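Re: [gripper-eval] Finger comparison on the Vumstead cell, mixed bin
Date: 2022-09-23 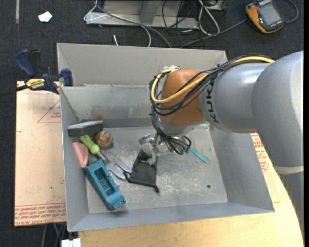

Mixed bin, KUKA arm over the pouch. Cabling as discussed below.

On the Lurura fingers, the Mastgate bench wrote:

> We ran the Lurura pair on our own bin last week and got good results on
> anything with a flat face wider than the pad. Handles were fine if the
> approach was square to the long axis. Soft items were poor. The fingers
> close on the top layer of fabric, the force reading looks right, and the
> item slides out during the lift.
>
> Before we order a second pair, can you tell us:
>
> - whether you see the same slip on fabric
> - whether the controller (Ok, current release) reports it as a failed
> grasp or as a success
> - how you have the cables run over the wrist. Ours snag when joint 6
> goes past halfway and we have already replaced one connector.

Taking these in order.

Fabric. Yes, same slip. The black drawstring pouch is our worst item with both finger sets. The narrow end is the only part that gives a reliable hold, and then only if the pads come down across it. If the planner picks the wide end, the pads gather a fold and lose it. I tried 100 grasps per finger set over the whole bin, same item list for each, and the pouch accounts for most of the difference between the two. I would not read much into the totals until the planner stops choosing the wide end. Per-item table to follow when I have merged the logs.

Rigid items. No surprises. The teal-blue plastic holder has a deep rectangular recess, and one finger inside the recess with the other outside works better than spanning the whole block. The planner does not propose this by itself. I added it as a fixed candidate. The slotted turner is easy by its green handle and bad by its head. The thin edge sits too close to the floor of the bin and the fingertips touch down first. The brown ball is fine when it is clear of its neighbors. When it is against the turner handle, the near finger has nowhere to go.

Walls. The slanted sides cost more than I expected. Anything resting near the wall needs a tilted approach, and with the tilt the wrist housing comes close to the bin edge. I set a clearance of 5 mm in Ok and it rejects a lot of candidates that would have been safe. Dropping it to 2 recovers them, but I am not happy running that unattended. If you have a measured value for the position error of your arm at full reach, please send it.

Failed grasp reporting. Ok calls it a success if the fingers stop short of fully closed at the moment of the check. With fabric they do, since the fold is still in there. Moving the check to the top of the lift catches nearly all of the false ones. The setting is under the grasp profile, post-lift verify, off by default. It slows the cycle slightly. I also raised the repeat count to 2 so that a single noisy width reading does not end the run.

Cables. Ours run along the top of the arm, with the thick yellow one and the thin black bundle on the same path across the wrist joint. The bundle is tied down before the joint and left loose from there to the gripper. We get no strain at the connector this way, but the slack hangs in loops beside the fingers and hides part of the grasp area from the fixed camera. For the Vumstead cell this matters because we take the pre-grasp image with the arm already over the bin - segmentation then merges the black cables with the black pouch. Two ways out: take the image with the arm parked, or put a light-colored sleeve on the bundle. I have done the first. The sleeve is on order.

If yours snags past halfway, check where the last tie is. When I had it after the joint, I got the same thing.

Second pair. I would hold off. The pad surface looks like the weak point and the softer pads fit the existing fingers. I plan to run those next on the same bin and item list, with post-lift verify on from the start, and will post the logs to the list in the usual place.

One request: please send your Ok grasp profile as exported, without editing out the defaults. The last one came with half the fields missing and I could not tell which release it was from.

- Vumstead cell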